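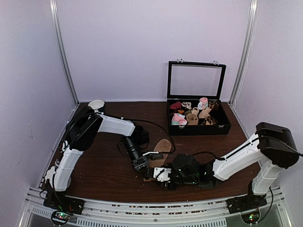

Fig. 1. Two-arm bench cell with an insole between the grippers.

Courses > Work and Technology > Unit 2 > Handout: Automation on the packing bench

Notes by Piyumi Weerakoon. Read before the February seminar and bring the Enthorpe case with you.

Start with the claim. Suppliers of bench cells say the arms take over the dull handling and people move up to "better" tasks. Ask who checked, and when. In most of the reports I have read, the checking was done by the firm selling the arms, in the first weeks, with its own engineer standing by.

The case. Enthorpe packs footwear parts and small accessories at its Brenatbridge site. Before the change, a packer picked up an insole, looked it over, turned it the right way and put it down for the next person. Management counted this as one task. The packers, when asked, counted it as four, and the looking was the one they cared about.

Notice how little is on the bench in Fig. 1: an insole, a small bowl, an open box with rolled items in its compartments. An insole is flat and has no handle. A person slides it to the edge and lifts it without thinking. Two arms meeting over the middle of a table have to be set up to do it, and somebody has to do the setting up.

What the site reported
Target per shift: 436 insoles.
Packers' own log for the same shifts: some 300, with a person stepping in for the awkward ones.
The target went into the business case. The log did not.

What changed for the staff
– Two packers became "cell minders". Same pay grade, new blame.
– Talk across the bench stopped. Minders now stand apart and watch.
– Faults used to be spotted by hand. Now they come back from the customer.
– Breaks follow the cell and are harder to swap.

The consultants, Paulauskas, called the result a success on the grounds that no jobs were lost. Check that against the agency staff, who were never on the list. Their follow-up survey, sold under the name Closivness, asked if people felt "supported by the system". I would not know how to answer that either.

To be fair to the other side: wrist complaints did go down, and two of the older packers said they would not go back. Keep this in your essay. It doesn't settle who gained most.

For the seminar, write 200 words on what the minders should be paid for, and by whose count.

0 comments | 2 shares
Contact the course office | Back to top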